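Demonstrators wanted at Welano, Semcombe

Do you like fiddly jobs? We're looking for people to teach our robots by hand! You hold a gripper, do an everyday task the way you would at home, and the robot learns from your moves. Zips, mesh bags, folding, sorting: soft things are our favorites this season, and they're hard in a really interesting way.

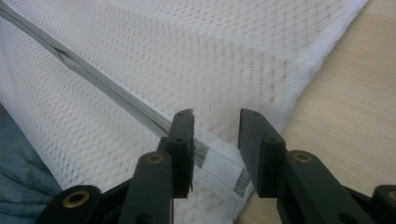 You don't need any tech background. We'll train you on the hand-held gripper first, and if you enjoy it you can try remote control too. Sessions last 40 minutes with a good break in between, and we have 19 places open. Left-handed people very welcome (we need more of you!).

To apply, send Zarmeena Jadoon a few lines about yourself by 4th June.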